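Latching lid boxes vs. snap lids for small parts and craft stuff

Storage and Organizing > General

skaklow_dan
I'm redoing the shelves in my hobby room and need to pick one kind of box and stick with it. Right now I have snap lid shoebox types. The corners split after a year or two and the lids pop off when I stack them more than three high. Looking at the ones with the two side latches and a handle on the lid. They cost more and they take up more room for what they hold. Anyone use them long term?

marlo221
I have used the latch kind for years. Mostly Cliso, a couple of Gastberg. The boxes themselves are fine. The latches are the weak spot. If you open them every day one of them will go sooner or later, and then you are carrying a box by a lid that is held on at one end.

Peg in Ohio
Never carry a full one by the lid handle. I keep beads and findings in mine and I put a hand under it every time. I had one let go on the basement stairs and I was still finding seed beads in February.

skaklow_dan
So the handle is useless then?

Peg in Ohio
Not useless, it's fine for yarn or felt. Just don't trust it with anything heavy.

arnels
I disagree with that. I have carried bottles of paint in mine by the handle for as long as I've had them and no latch has opened. You have to push both clips until they click. People do one side properly and the other side halfway. Also check that nothing is sticking up past the rim before you close it, a brush handle or a bag corner will hold the lid up just enough.
– Arnel Sarmiento

marlo221
Maybe, but paint bottles are not that heavy. Try it with 1,000 wood screws.

arnels
I wouldn't put 1,000 screws in any plastic box with a lid handle. That's what a metal tin is for.

old_sebastian
Screws by the 100 in small jars, jars in the box. Then you aren't digging around in the bottom either.

tinroof
One thing against the latch boxes is that the lid needs somewhere to go while you work. A flat lid slides under the box. With a handle on top it won't sit right under anything, so you need table space for two things.

Peg in Ohio
That's true. I stand mine against the wall.

kelly_b
I sort mine by emptying the whole box first and only putting back what I still use. Glue and markers get checked one at a time, and anything dried up goes in the trash. I set the lid down flat behind the box with the handle up, so the front of the table stays free for whatever I'm sorting, like the white tube with the red cap. Tubes go back in last, standing up along one side if they fit. I do this twice a year and it takes most of a Monday evening.

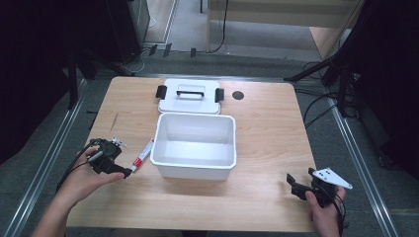 skaklow_dan
Good to see one with the lid off. White is nice for finding small things in the bottom, but does it stain?

kelly_b
Marker stains. Glue peels off if you let it dry all the way.

tinroof
Rubbing alcohol gets most marker out. Try a spot underneath first, it can dull some plastics.

marlo221
I'd still go clear over white. With white you have to label everything or open every box.

kelly_b
I label the short end with masking tape. Haven't had a problem with it.

skaklow_dan
OK, I'm going to get 2 of the latch kind and try them before I replace the rest. Screws are going in jars.

arnels
Push both clips.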